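Search this site Search Go

Robot Manipulation, Lecture 9
Learning cloth handling from hand-held demonstrations
Notes by Khurram Qureshi

Last week we covered rigid objects, where a grasp can be scored from shape alone. Cloth breaks that. A shirt has no fixed pose, so a policy has to work from what it sees at each step.

The method for today is behavior cloning from a hand-held gripper. A person does the task with the tool, and the wrist view is recorded along with the motion of the tool and the jaw opening. The policy predicts a short chunk of future motion, runs part of it, then looks again.

Setup used in the Filtorell study (Mellor and Mirani):
- 36 garments, 4 held out for testing
- 20 demonstrations per training garment
- chunk length of 15 steps

The main result: policies trained in one room did poorly on new beds, even with familiar shirts. Adding rooms helped more than adding demonstrations in the same room. Sandhu repeated this in September with the Vama gripper and saw the same order.
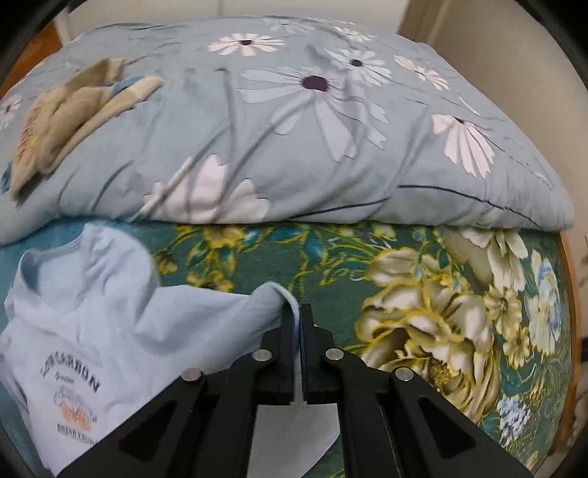

Grasp labels come from jaw width. We mark a grasp when the width stops shrinking, which is a weak signal for thin fabric. With the jaws shut on the edge of a T-shirt, as in the pale blue one, the width reading is close to that of an empty grasp. The raised fold running up to the jaws tells you more, so the label check uses the wrist view as well. Patterned bedding, like the floral sheet under the shirt, should stay in the training set.

Reading: Mellor and Mirani, sections 2 and 4. Bring questions on chunk length to Tanveer Hayat's lab hour.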